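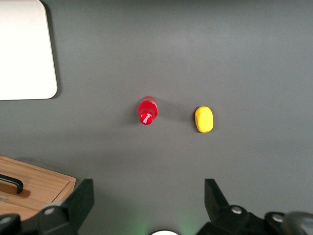 JINELSTEAD, 29 May 2019

Work surfaces: new matte tops, small bottles, and the clear-down routine

The replacement tops in the Jurnedmont workrooms have now been in daily use since April. This item records how they are performing, what has changed in the clear-down routine, and what users should do with small containers and loose items at the end of a session.

Surface finish

The new tops are dark gray with a matte finish. The old ones were a pale speckled laminate, and the speckle was the main complaint: small parts, crumbs and drips disappeared into it. On the plain gray, a small red bottle on its side or a yellow item the size of a bath sponge can be picked out from the doorway. White boards and trays are equally easy to find, and their edges read clearly against the dark surface.

Dark matte finishes have two known drawbacks. The first is that dried cleaning solution leaves a pale film, most noticeable under side light. The second is that rubbing with a dry cloth will polish the finish in patches, and a polished patch can't be returned to matte. Both are avoided by wiping with a damp microfiber cloth, working in straight passes from the back edge to the front, and following with a second cloth wetted with plain water only.

Do not use scouring pads, melamine foam or any cream cleaner on the tops. Ordinary cellulose sponges are fine if they are clean. A sponge that has been used on the sinks stays at the sinks.

Dilution

The general-purpose concentrate supplied by Lyimo is mixed at 4 ml per liter for the tops. The earlier instruction sheet, which is still taped inside several cupboard doors, gives 11 ml per liter. That figure was set for the laminate and is too strong for the new finish. Most of the film reported in the first weeks was traced to it. Please remove the old sheet wherever you find it and put it in the paper recycling.

Mixed solution keeps for 7 days in a closed spray bottle. Write the mixing date on the bottle in wax pencil, on the shoulder, where a hand doesn't rub it off.

Small bottles

Small plastic bottles account for most of the marks found so far. A bottle standing upright with a wet base leaves a ring. A bottle lying on its side leaves nothing if the cap is sealed, but a cap that is a quarter turn short will weep slowly at the neck, and colored contents can sit on the surface overnight. Food color and drawing ink are the worst of these. Poster paint lifts off with water.

The rule is therefore the same for full, part-used and empty bottles:

Check the cap by hand before putting the bottle down.
Stand it on a tray if it is in use.
Return it to the bottle rack, upright, when the session ends.

Red containers need extra attention. Translucent red plastic makes it difficult to judge the level of the contents by eye, and several bottles that looked empty were not. Tilt the bottle and listen, or weigh it in the hand against a known empty one. Empties go in the gray bin under the rack with caps on.

Trays and boards

White trays and boards may be left on the tops during the day. They should be lifted, not slid. Grit caught under a rim will leave a fine pale scratch, and the scratches found on the two tops nearest the windows all run parallel to the front edge, which is consistent with trays being pushed along. At clear-down, lift each tray or board, wipe beneath it, wipe its underside, and store it on edge in the slotted rack. The rack holds 8. Any beyond that go flat on the lower shelf with a sheet of paper between each pair.

A tray set down on a damp surface traps moisture around its edge. Let the top dry fully before replacing anything flat on it – five minutes is normally enough with the vents open.

Soft and porous items

Sponges, foam blocks and play food are grouped together for storage because they have the same two requirements: they must be dry, and they must not be packed tightly. Yellow foam in particular darkens at the edges if it is stored damp. Put these items in the open mesh baskets on the middle shelf, in a single layer. Items that have picked up paint or ink should be rinsed in cool water until it runs clear, then left on the drying rack overnight before they go back in a basket.

Foam that has started to crumble should be thrown away. The particles are abrasive enough to matter once they are under a tray.

Clear-down order

The order below replaces the one in the April issue.

1. Bottles: caps checked, returned to rack.
2. Soft items: sorted, dry ones to baskets, damp ones to the drying rack.
3. Trays and boards: lifted, wiped, racked.
4. Top: solution pass, water pass, back to front.
5. Edges and underside of the front lip, same cloth as the water pass.
6. Cloths to the laundry bag, spray bottle to the hook.

A standard top takes around 7 minutes at this order of work. Starting with the trays, as many users do, takes longer and usually means wiping the same area twice.

Marks and repairs

Rings less than a day old normally come off with the standard solution left in place for one minute. Older marks should be reported in the log by the door, with the top number and what caused the mark if it is known. Please do not try stronger products first. Jonex, which supplied the tops, has provided a small quantity of a surface restorer for film and light staining, and it is being held at the Jinelstead store until a trial on an offcut is complete. It will not treat scratches or polished patches.

Supplies

Microfiber cloths, wax pencils and spare caps are in the second drawer at both sites. Spare caps come in two thread sizes and the bags are not labeled at present, so try the fit before discarding a bottle for want of a cap. Labels are on order. Replacement mesh baskets can be requested through the usual form, quoting the shelf number.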